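Kolen Song Archive: progress report to the Gruslow Fund, October

Recording and release of the album "Skallosine" 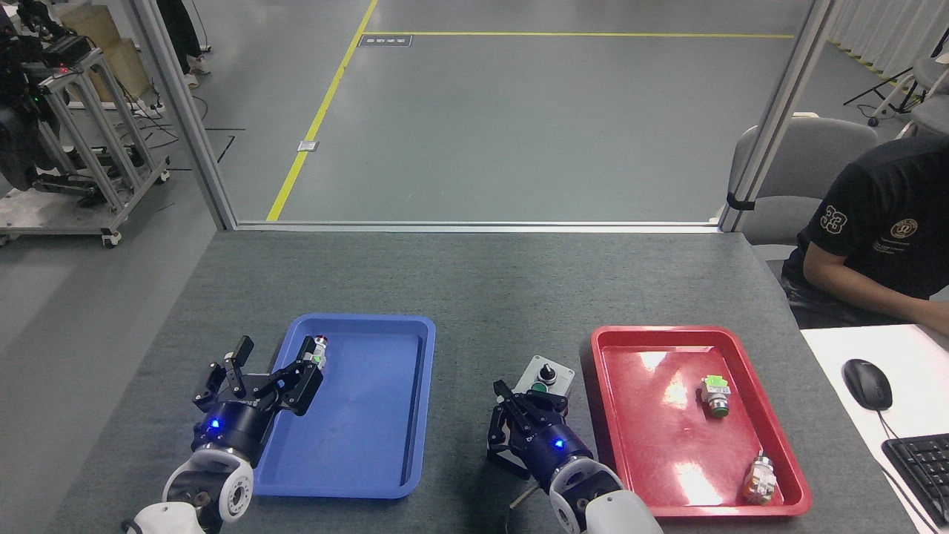 Where the recording stands

The grant covers a studio album of 14 songs by the Kolen vocal group, most of them new arrangements of dance tunes from the 1930s. At the end of this period 8 songs are finished and mixed. Four more have rhythm tracks and guide vocals. The last two have not been started, and one of them may be replaced. The publisher of "Harbor Waltz" has not answered our license request, and we would like to settle that before booking horns.

Sessions moved from the Janssen Hall to the smaller room upstairs in the second month. The hall has a better piano, but street noise got into the quiet songs and three takes had to be thrown out. We rented an upright for the new room and had it tuned twice.

Concerts

Two preview concerts were planned and both took place. The first sold 373 tickets. The second was on a holiday weekend and sold fewer – we are still waiting for the final count from the box office. The set ran long both nights, so we have cut the medley from the spring program.

Budget

We have spent roughly 50 percent of the grant. Studio time is over plan on account of the room change and the extra takes. Travel is under plan, as the brass players were hired locally. We ask permission to move the unused travel money to mixing. No increase in the total is requested.

Delays and changes

The cover art is late. The first design was turned down by the group and a second is due next month. Vinyl pressing has been put back until the track order is fixed; the digital release date stays the same.

Next period

Finish vocals on the four open songs. Decide on "Harbor Waltz" and record it or its replacement. Send rough mixes to the Fund's music adviser. Confirm the spring venues – Gruslow is booked, the other two are on hold.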